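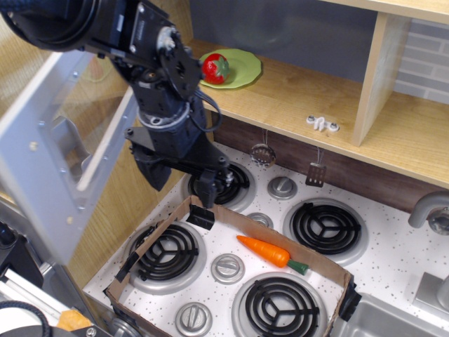
3.2 What happens after someone taps "report"

I went into this part of the study thinking the hard work would be getting people to report rumors at all. I was wrong about that, and pretty quickly! People on the two town boards we followed, Grimness and Nedton, report things all the time. They report posts about closed roads that aren't closed, posts about water that's supposedly gone bad, posts with last year's storm warning passed around as if it came out this morning. Over the month of September we logged 123 reports on posts that made some claim about a local event, and I read every one of them (more than once, because my first set of labels was a mess and I had to start over).

A quick word on how the boards work. Both run on Lekex, which gives a reader three choices when they flag a post: "false," "mean," or "other." There's a text box too, but it's tucked under a second menu and hardly anyone opens it. So the moderators, who are neighbors doing this in the evening after their own jobs, mostly get a single word and a link. They have to guess at the rest.

Figure 2. Toy carrot in a cardboard tray on a toy stovetop, under the gripper of a robotic arm.

The guessing is where I got hooked. Take the water rumor in Nedton. One person wrote that the taps on the east side were running brown and that the town had known for a week. The first half looks like something she saw in her own sink. The second half came from a cousin. Readers flagged the post as "false," and the moderator took down the whole thing, brown water and all. She then posted it again, angrier, with a line about being silenced, and that version traveled a lot further than the first. When I asked the moderator about it he told me he'd have been happy to leave the first sentence up, but the tool only lets him keep a post or remove it. I keep coming back to that conversation.

Grimness handled a very similar post (this one was on a bridge inspection) by leaving it alone and pinning a reply from the road office underneath. The thread cooled off by dinner. I don't want to lean too hard on one bridge, and I know the reply only worked that fast since somebody at the road office happened to be at her desk. Still, when I went back through the log with the pinned replies in mind, I found myself sorting the cases differently. I had been coding for "removed" and "not removed." I added a third code for "answered," and a good chunk of what I'd filed as moderators doing nothing moved over into it.

Maja Jasińska coded the same reports on her own, without seeing my labels, and we argued through the ones where we split. Most of our fights were over "mean." She reads a sarcastic post as an attack on a person much sooner than I do, and after a couple of long calls I came partway over to her side. We left two reports unresolved and dropped them from the counts in the next section. The earlier pilot in Bragança used a much stricter rule, so please don't line our numbers up against those without reading the coding notes first.

One more thing I should own up to. I only saw posts that somebody reported. A rumor that everybody on the board believed would never have landed in my log, and I have no good way of telling how many of those there were. Section 3.3 tries to get at this through the comment threads, with mixed luck.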